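Rules for Robot Helpers
Cluncombe Center for Young Learners

Robots that handle everyday things must follow safety rules, and so must the people who work with them. A rule that everyone agrees to share is called a standard.

Before work begins, workers at Cluncombe check that the table is steady. Each gripper, a tool that pinches and holds, is checked as well. Fingers must stay away from the moving parts. Cables must be kept clear of the gripper's jaws.

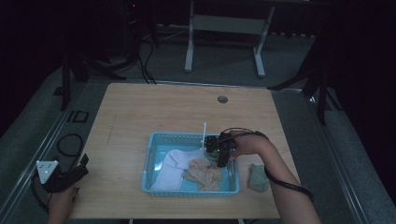 A worker holds one black gripper over a blue basket with fabric inside. The left hand holds a second gripper.

Soft items are good for practice. Sharp or breakable items may not be used without permission from the safety officer, Lenni Kauppinen.

If something goes wrong, the worker must stop and tell an adult in charge. Children who visit must stand at least 2 yards from the table.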